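Bench notebook, May
Adhesive ageing, Lunde batch

Started 10.40. Lap joints from the Lunde batch out of the humidity cabinet after 14 days at 69% RH. Left on the rack for an hour before pulling, same as the Masico set. Cabinet log shows one dip overnight when the door seal lifted — resealed, no further drift.

Pulled 11 joints. Ten failed in the glue line, one in the substrate near the clamp (no. 6, discard from the mean). Crosshead speed as last time. Failure faces mostly clean on one side, which points to poor wetting and not to ageing. Niloufar Jalali thinks the solvent wipe was too short on this batch. Her prep sheet gives no wipe time, so can't check.
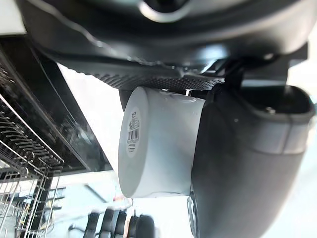

Second mix made up after lunch to the Gundumura ratio, hardener weighed first. Pot life 10 minutes at bench temperature, shorter than the sheet says. Gøran Lindholm had the same with his. Spread on fresh coupons, wiped twice, clamped with the thin shims.

To do: write wipe time on the prep sheet from now on. Replace cabinet door seal. Ask Gøran for his raw pull curves — the averages alone are no use. Coupons stay clamped until tomorrow noon, do not move the rack.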